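Forty years of getting the bumps out

The workshop at Grarkunine Body & Paint smells of warm lacquer and strong tea, and the owner is already halfway under a wheel arch when I arrive. She waves me over with a torch. "Come and look at this before I spoil it," she says, meaning a long crease in the rear door of an old estate car that came in from Wurstead the day before.

She started here as a Saturday girl, sweeping up and masking windows, and bought the place when her old boss retired. Ask her which part of the trade she loves and she doesn't stop to think. "Paint matching. Always has been. People imagine you read the code off the door pillar and that's that, but a silver that's stood on a drive facing south for ten years is a different silver. I've had 46 test cards out for one bonnet. Forty-six! And when you find the right one you want to ring somebody up and tell them."

The cards live in a set of shallow drawers, each one sprayed, baked and labelled in pencil. She pulls out blue after blue and tilts them under the lamp, and I honestly couldn't separate half of them. She can, and she's delighted about it. "Look, that one goes green when you tip it. You'd see that from across the car park."

Blending is the other half of it. For the estate car she'll colour the rear door, fade out into the front one, then clear-coat both panels completely so there's no edge to find. The owner had been told to expect a bill of £700 for a new door, before paint. She is keeping the old one. "There's nothing wrong with it. It wants pulling out, a skim of filler and a bit of patience."

Patience comes up a lot. She flats everything by hand on the last pass – wet paper, a rubber block, a bucket with a drop of washing-up liquid in it – and she checks her work with her palm, eyes shut. "Your hand will find a low spot long before your eye does. I tell all the trainees that and they think I'm showing off, then a month later they're walking round with their eyes shut as well."

There are two trainees at the moment, both from the evening course at Zavala, and she talks about them with real pride. One has taken to welding. The other has a knack with the spray gun that she says she didn't have herself for years.

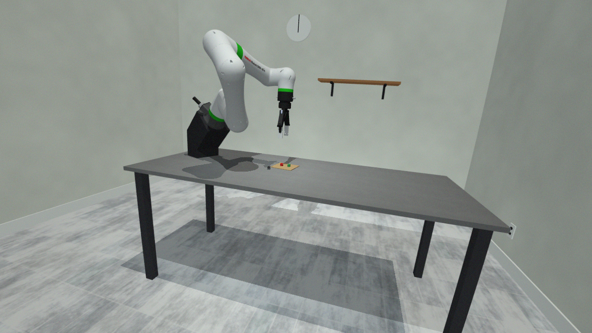 Computer-rendered view of a white robot arm with green rings at its joints

The spray booth is her newest toy, a Domeck with a heated floor and lights down both sides. Before that she painted in a converted cow shed and picked flies out of the lacquer every August. "I cried a bit when the booth was switched on. It's so bright in there. You can see everything you've done wrong, and I love that."

Before I go she shows me the car she's doing for herself, a little hatchback with sills that are more hole than metal. It has 96 thousand miles on the clock and no back seat. She has cut out one side already and made the new pieces on the folder in the corner, and she wants me to feel the join. I shut my eyes and run my hand along it. I can't find it anywhere.

"Good, isn't it?" she says, and goes off to put the kettle on again.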